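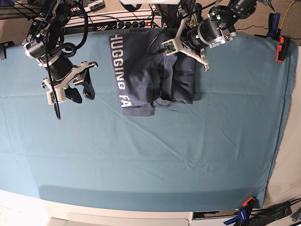
Folding Tables and T-Shirts: Notes from the Spring Clothing Sort

The clothing sort at the Molledton hall finished in June 2019, later than we had planned but with everything off the floor. We took in 1,092 items between the April appeal and the last drop-off. Most were adult t-shirts, and most of those were cotton in dark colors. If you gave something, thank you. If you gave a bag with a single boot in it, the boot is still on the shelf by the back door.

Several readers asked how we want things folded before they come in, so the rest of this item is about that.

Cover the table first. A bare tabletop picks up lint and crumbs, and dark cotton shows every bit of it. We use a plain teal-blue cloth, pulled flat and smoothed out from the middle. A few creases in the cloth do no harm. What matters is that it doesn't slide around when you pull a shirt across it. Ours go in the wash at the end of each sort, and anyone who has a spare plain cloth of about that weight can leave it in the box marked Linens.

Shirts with printing need a little more thought. A navy t-shirt with white capitals on it can end up folded so that the lettering runs down the side and you only get the first part, "HUGGING FA" and then nothing. The sorters at the Plaststead shop hang printed shirts separately from plain ones, and they would like to know what a shirt says without shaking it open again. Fold printed shirts so the front faces up and the words are in the middle.

The fold we use at the hall goes like this:

Lay the shirt face down with the collar away from you. Smooth it from the collar to the hem with the flat of your hand.

Bring one side in toward the middle and turn the sleeve back on itself so that it lies along the fold.

Do the same with the other side. The two edges should come close to meeting. On wide shirts they will overlap a little, and that is fine.

Turn the hem up to the middle, then turn it once more to the collar.

Flip the whole thing over. You should have a flat rectangle with the print on top.

If one end is flat and the other is rumpled, the trouble is nearly always a sleeve that slipped before the second side came in. Patting the heap down does not fix it. Open the shirt up, pull the sleeve straight and start over from the collar. It takes less time than trying to tuck in loose flaps one after another, and the shirt will stack properly when you are done.

Stack shirts no more than 18 high. Taller piles lean, and the bottom shirts come out with hard creases that the shop then has to steam. Each of the gray bins holds two stacks side by side. Please put a size slip on the top shirt of each stack — a scrap of paper is enough.

Kofi Ankrah has rewritten the sheet of folding instructions that hangs over the sink, and there are copies in the rack by the front door. The new version has larger type and leaves out the section on fitted sheets, which we no longer take. He has also relabeled the shelves. Children's sizes are now on the left as you come in, adult plain in the center and adult printed on the right. Sweatshirts have moved to the bottom shelf.

A few things we can't use: shirts with holes under the arms, anything with paint on it, and socks of any kind. Cotton shirts that are too worn to pass on go to Bawa, where they are cut into cleaning rags. Those do not have to be folded at all. Put them in a paper sack and write Rags on the side.

The next sort will be in the fall. We need 6 more people for the folding tables and two with a car large enough for the gray bins. The sign-up sheet is on the board outside the kitchen. Hangers are welcome at any time — wire or plastic, but please tie them in bundles.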